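Home | Forum | Help desk | My tickets

Ticket 723: Boiler loses pressure overnight
Opened by: Kylie Stubbs
Product: Economou combi, second-floor flat
Status: Open

Gauge reads 1.4 bar at bedtime and is down near 0.5 by morning. The boiler then locks out and the hot tap runs cold. Topping up through the filling loop brings it back until the next night.

Friday, July 12, 2024
Checked all the radiator valves with dry tissue. One in the hall was weeping at the tail nut. Nipped it up a quarter turn. Pressure still fell overnight, though more slowly.

Next day
Looked at the discharge pipe on the outside wall. Tied a freezer bag over the end and left it for 10 hours. There was water in the bag, nearly a cupful. The filling loop valves are both shut and the hose is off, so it isn't passing mains water.

Day 4
Rang Wastov, who did the service in February. They say the expansion vessel was not recharged then — it isn't part of the basic visit. Gauge goes up to 2.8 with the heating on. Will leave the heating off and use hot water only until someone has looked at it.

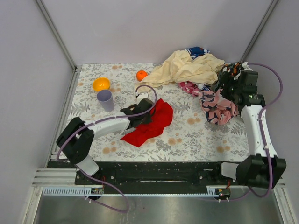
Francine Lachance: A rise like that with the heating on points to the vessel. Ask them to test the charge with the system drained down, and get the relief valve changed at the same visit — once they've lifted they often don't seat again.

2 replies | Share
Contact us | © Rultden Heating Forum | Back to top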